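Dec 9, 2024
Vitória Carvalho – workshop notebook, Mistham

Back on the small battery bank for the Dindton hut. Twelve panels are up on the south roof and wired as they were in October, so nothing new on that side. The job now is to find out why the bank is flat by early morning when the loads on paper say it should last until noon.

Put the bank on the bench charger over the weekend and left it to rest overnight. Open circuit reading this morning was fine on all the cells except the third, which sat lower than its neighbours. Cleaned the terminals on that one, did up the bolts again and got the same reading, so it isn't a bad joint.

Discharge test started after tea. Used the old heater element as the load because the proper load bank is still at Fedmont. Held it at 5 amps and wrote down the voltage at each step (sheet is in the blue folder, behind the October ones). The third cell dropped away well before the others. Stopped the test there so as not to pull it down any further. Total taken out was 233 watt-hours, a long way short of what the label claims.

Brandão thinks the cell was low from the start and the balancer has been hiding it. Could be. I'd like to see the same thing on a second run before we order anything.
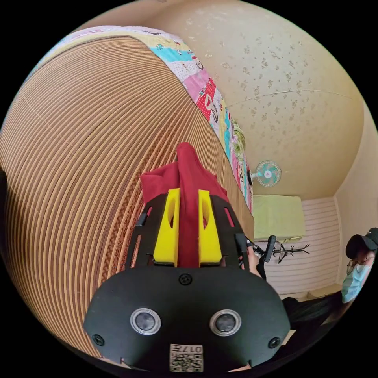 Photo: V. Carvalho

Other thing to sort out is the night draw. With everything in the hut switched off the meter still shows 18 watts going somewhere. I had put it down to the inverter idling, but the inverter we have here, same model, idles at less than half that. Pulled the fuses one at a time on Friday's visit and the reading only fell when I took out the one for the pump circuit. The pump was not running. Suspect the float switch box, or the little supply that feeds it. Did not have the right driver with me to open the lid.

Charge controller settings, for whoever goes up next: I have left the absorption time as it was and raised the low voltage cut-off a little to protect the weak cell. The lights may go off sooner than people in Dindton are used to – tell them before they ring. Old values are pencilled inside the cupboard door.

To do
– second discharge run, same load, same start point
– swap cells three and four and see if the fault moves with the cell
– ask Fedmont when the load bank is coming back
– open the float switch box, take spare fuses
– find out if the cells are still under warranty, Brandão has the invoice

Bank is back on charge on the left-hand bench. Please leave the clip leads on it.

Contact: Mistham workshop, ask for Vitória | © 2024 Mistham workshop notebooks | Back to top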